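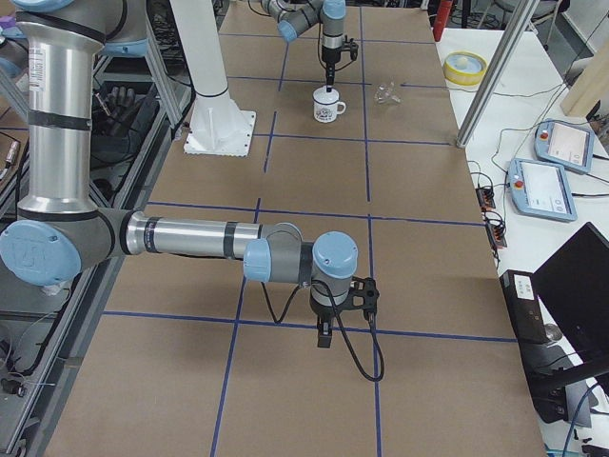 Work in this period covered the layout surface for the Findden tableware sorting study and the first placement checks on mugs and clear glass items. The long table has been covered in brown kraft paper, and blue tape laid lengthwise and crosswise divides it into rectangular cells. Each cell serves as one placement address. At the far end a small white enamel mug with a dark printed graphic stands just above a crosswise tape line, with its handle to the right, and a small clear glass object lies in the adjacent cell. Handle direction is now recorded for every mug placement, as agreed at the February review.

Paper and tape

The paper is replaced when creasing reaches a tape line. Two weights of paper were tried and the heavier one was kept. Tape lines are laid against a steel rule from the near edge. Inese Lill checked line positions after each change of paper and found shifts of up to 85 mm on the first covering, all in the lengthwise lines. The later coverings were laid under tension and passed without correction.

Placements

The plan called for 309 placements. To date 147 have been logged and checked. Of these, 50 involve clear glass, which remains the slower group. Glass outlines are hard to read against the paper in overhead photographs, and cell entries for these items are confirmed by hand before they are entered in the Tudari log. Enamel items have needed no second check.

Spending

Paper, tape and replacement glassware were bought from Holtard within the consumables line. No transfer between budget lines is requested.

Next period

Cúc Tạ will complete the remaining enamel placements first, then resume glass. Cell labels will be added along the near edge of the table. The combined placement table will be sent with the next report.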